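July 28, 2018

Day 13 of being an arm. The Jellitz sheet says we need 1857 good takes before Weltus will even start training on them, and as of tonight we have 183. I did the math on the train home and then wished I had brought a book.

The job at Flemholm is tidying a table, over and over, with a gripper in each hand, so that a machine can someday be as bored by it as I am. I went in thinking I was good at picking things up. I've been doing it since infancy. Then you get two yellow-tipped fingers and a slippery blue packet, and you find out how much of your reputation rested on having thumbs.
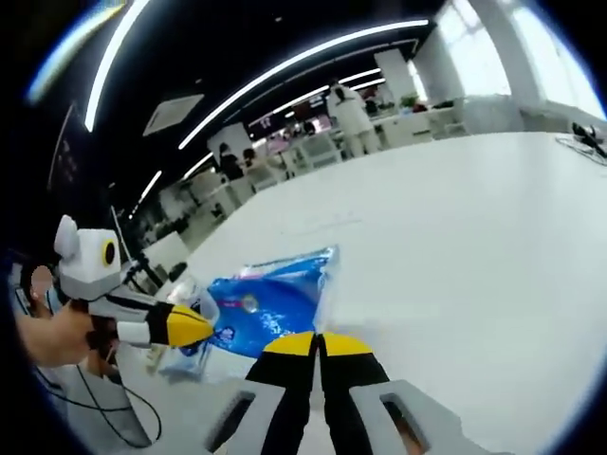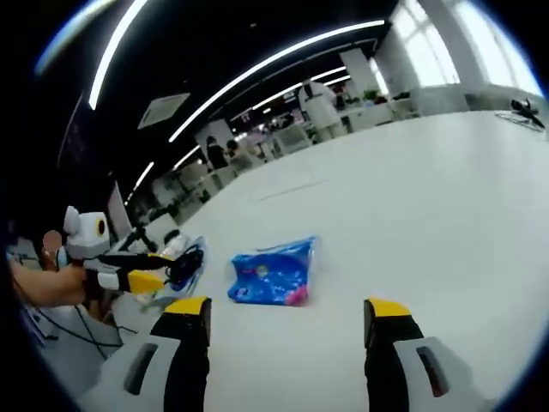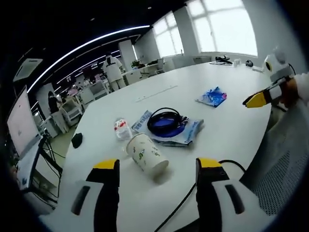
The rule I keep breaking is the one about hesitating. If I hover, the learner learns to hover. In May I threw out a whole batch because I'd stopped before every grab to think it over, and Shek – our first model, rest its soul – did the same thing for a week, hanging over the table like a man reading a menu.

So now I try to move as if I know what I'm doing. Fumbles are allowed if I recover from them, and those get their own tag. I have a lot of those tags. Talking is allowed too, as there's no sound recorded, and I've used that freedom fully.

Wrists sore, left worse than right. Dropped a fork at dinner and reached for it with two stiff fingers. Got it on the second try. Should have tagged it.

Tomorrow: new batch, more packets, 2 fresh batteries for the label printer.

Contact | © 2018 | Back to top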